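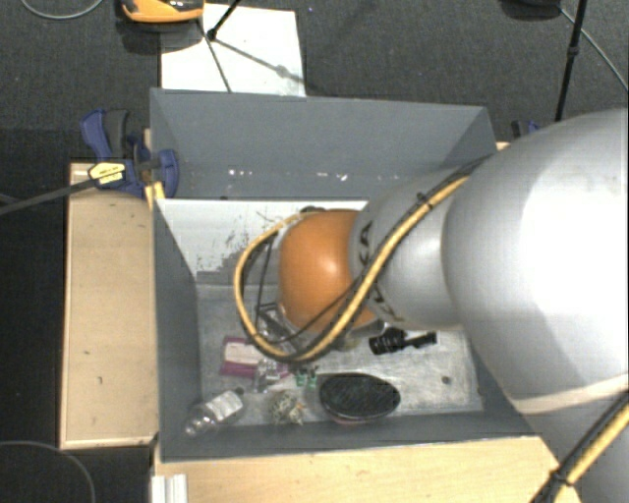
I have watched the trailer for "The Salt Winter" eleven times now, and my sister says this is not healthy for a grown man. Maybe she is right. But I waited four years for a second film from Onyekachi Olaniyan, and when you wait so long for a thing you are allowed to be a bit foolish when it comes.

For those who did not see the first one, "The Ferry Clerk", I will be short. It was about a man who sells tickets on a small boat, and who starts to write letters to the passengers who do not come back. It had almost no music. It was in our cinema for six days and I went on three of them. On the last evening we were five people in the hall, and one of them was the boy who checks the tickets, who sat down after the lights went off and stayed until the end.

So, the new one. The trailer came out last week and it is a little over two minutes. What I understood is this: there is an island called Brorkum, where people used to make salt. The salt works closed. A woman comes back in December to sell the house of her father, and the weather becomes so bad that the boat does not go any more. In the house next door lives an old man, Vovov, who knew the father and who perhaps did something to him, or for him. The trailer does not say. There is a moment where he puts two cups on the table and then takes one away again, and I think the whole film could be in this.

I was a little afraid when I heard that it is a Christmas film. I must explain my feeling about Christmas films. I did not grow up with them. In my childhood the holiday had one long old film in black and white, in three parts, that the whole family watched with the sound too loud for my grandfather. When I moved to England I discovered that here there is a complete industry. A woman from the big city, a man with a pine tree farm, a dog. The first winter I watched them all to improve my English and I learned the words "mistletoe", "inheritance" and "you've changed". I say this with love. I still watch two or three every year, under a blanket, and I do not want to hear anything bad about the dog.

But Olaniyan and a Christmas film? I could not imagine it. Then I saw the trailer and I became calm. The only Christmas thing in it is a string of lights in the window of the village shop, and half of them do not work. Also there is a children's choir, which we hear but do not see, practising the same line again and again and always making the mistake in the same place. By the third time I was laughing, and by the end of the trailer I had wet eyes, and it was still the same line.

The woman is played by an actress I did not know, and the trailer gives the names so quickly that I had to stop it to read them. I will not judge her from two minutes. She has a good way of listening. In most trailers people only speak, because the speaking sells the film, and here she says maybe ten words and for the rest she looks at the person who is talking. There is one shot in the kitchen where the old man tells her something we cannot hear, because of the wind, and she goes on drying a plate that is already dry.

I have some complaints too, so that you do not think I am paid for this.

The first is the text on the screen. "This winter, some doors should stay closed." Please. Who wrote this? It makes the film look like a story about a murderer in the cellar. I suppose the company that sells the film wanted something stronger for people who do not know the director, but I think these people will come for a murderer and be angry after twenty minutes of snow on a wall. And the people who would love the snow on the wall will stay at home. My friend from the film club, who is more practical than me, says that every film has to be sold to somebody and I should be happy that there is a trailer at all. "The Ferry Clerk" had none.

The second complaint is the song. In the last thirty seconds comes a slow version of a well-known happy song, sung by a girl with a very tired voice. I have heard this trick in so many trailers that I now start to worry whenever I hear a piano with much space between the notes. I hope it is only in the trailer. In the first film the director used wind and engines and one radio, and it was enough.

The third is small. They show the boat coming back. I will not say more, but if the question of a film is whether the boat comes, perhaps do not show the boat!

About the release I know only what was written on the page of the distributor, Istik. It will be at a few festivals in the autumn and then in cinemas in December, in how many they do not say. I looked at the list for the first film again, out of curiosity, and our town was one of the last. For this one I have already written to our cinema. They have a form on the website with a limit of 2000 characters, and my message was too long — I had to take out a paragraph about the sound of the engines, which I think was the best one. The manager answered me the next day, very kindly, and said they will "keep an eye on it". I have lived here long enough to know this can mean yes or no.

There is also the book. Maybe not everybody knows that the film comes from a short novel with the same title, written by a woman with the family name Ogundipe. I found a used copy on the internet and it cost me less than the postage. I read it in two evenings with a dictionary next to me, as there are many words for parts of a salt works which I did not have, and I doubt that I will need them again. Sluice, I knew. Brine, I knew from cucumbers. The rest I wrote on the last page in pencil.

The book is told by the old man, and this is what makes me curious, because in the trailer it is clearly the woman we follow. When he tells it, you believe him for a long time. You believe him until the chapter with the coat. If we see everything from her side, then we will doubt him from the start, and it becomes another story. Maybe better, I cannot say. With the first film it was also like this: it came from a radio play where the clerk spoke all the time, and in the film he says nearly nothing, and now I cannot imagine it in the other way. So I try to have trust.

What I would miss is the shop. In the book there is a whole chapter where the islanders come one after another to buy things for the holiday, and the shop woman writes down what they owe in a green notebook. One buys sugar and pays with eggs. One buys a toy and then brings it back. Nothing happens, and I read it twice. I saw the window of the shop in the trailer, with the poor lights, so at least the shop exists. I would give all the storms for this chapter.

A reader asked me in the comments under my last post if one should see "The Ferry Clerk" before. The stories are not connected, so it is not necessary. But it helps to know the speed. If you go to this director without warning after a week of normal films, you may think for the first fifteen minutes that something is broken. Then your breathing changes a bit and it is fine. The library here has the disc, with a scratch near the end (wait, it continues after some seconds). There are English subtitles, also for the parts in English, which I was grateful for.

My plan until winter is the following. I will stop watching the trailer. I will lend the book to my sister, who will say it is too sad and finish it in one night. I will not read the festival reviews, or only the first line of them. And if our cinema says no, there is a bigger one in the city, fifty minutes with the train, and the last train back leaves at a quarter past eleven. I already looked. If the film is longer than two hours I will have to run, and I do not like to leave before the names have finished.

If somebody from the film club reads this: yes, I can still bring the projector for the evening with the old comedies, but someone else must bring the long cable. Mine is too short for the new room, and last time we put the machine on a chair and two telephone books and half of the picture was on the ceiling.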